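4.2 Grain and glare on pale tabletops

The most enjoyable part of the survey was how much a plain tabletop has to say once you look at it from close up! We had gone to the Sorkumport workshops expecting the darker pieces to hold our attention, and came away with notebooks full of pale ones. Grain lines that seem faint from a doorway turn out, at arm's length, to bend, crowd together and open out again, and people's eyes follow them almost at once. Of the 90 visitors who sorted our cards by liking, most put a curved or looped grain ahead of a straight one (Bodnár's earlier work at Derham found the same, with a smaller set of cards). 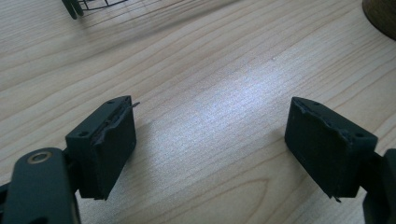

Figure 7. Light-coloured wooden tabletop with diagonal grain, a rounded loop and a patch of glare.

Figure 7 shows both of the features we care about. The long tan and light brown stripes run on a slant and then swing into a broad loop, a lovely thing to find on a working surface. Across the middle, glare turns the wood almost bluish-white and the lines grow faint and speckled. We scored the two separately, using the Claltau sheet for grain and our own five-step scale for glare, and left washed-out patches out of the line counts altogether. Sandberg rescored every tabletop in March under softer light, and her grain scores for the looped pieces rose by a full step. Section 4.3 takes up the lamps.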